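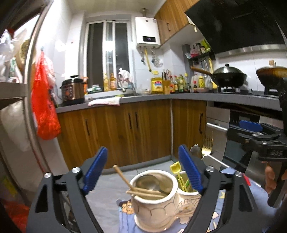
Besteck-Topf, Stand Juni

Forum Küche & Ordnung > Aufbewahrung > Besteck im Keramiktopf oder in der Schublade?

Mohamedi44 schrieb:
Guten Abend zusammen. Ich habe den doppelten Keramiktopf seit langer Zeit und möchte ihn endlich vernünftig sortieren. Bei mir steht alles gemischt: Stäbchen, Gabeln, Schöpfkelle. Die Schublade ist 43 cm breit und schon voll. Wie macht ihr das?

Skastel schrieb:
Bitte alles zuerst herausnehmen und auf ein Tuch legen. Dann sieht man, was man wirklich benutzt. Metall würde ich von Holz trennen, zwei Töpfe hast du ja.

Mohamedi44 schrieb:
Danke, ich habe damit angefangen. Löffel und Gabel liegen jetzt vor dem Topf, zwei helle Holzstäbe und die gelben Griffe stecken noch darin. 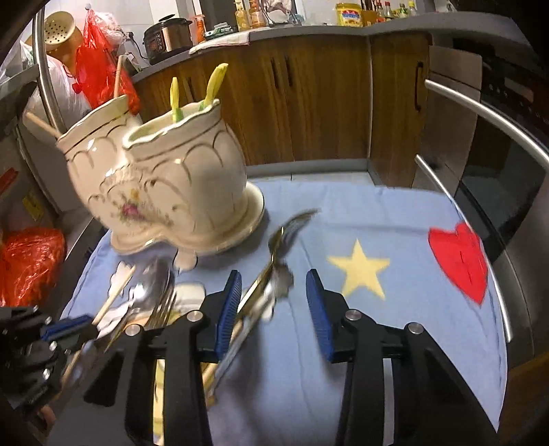
Drurkico schrieb:
Ich bin da anderer Meinung. Offene Töpfe sammeln Staub und Fett vom Kochen. Gabeln gehören für mich in die Schublade, mit einem Einsatz.

Skastel schrieb:
Das stimmt nur, wenn man den Topf nie auswäscht. Ich mache es jeden Monat, mit heißem Wasser und etwas Essig. Danach muss er innen ganz trocken sein, sonst schimmelt das Holz.

Drurkico schrieb:
Trotzdem. Bei mir ist ein solcher Topf einmal umgekippt und hatte einen Sprung.

Mohamedi44 schrieb:
Beim Sortieren lege ich den einen lieber gleich auf die Seite, auf dem Tuch liegt er weich. Die goldfarbene Gabel kommt zu den anderen goldfarbenen Teilen, die silbernen Löffel bleiben zusammen.

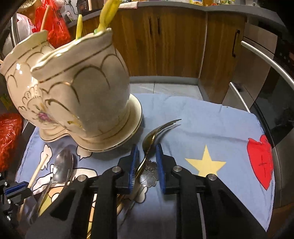 Ähnliche Themen
Einsatz für schmale Schubladen (Dulgate)
Essstäbchen aus Holz richtig pflegen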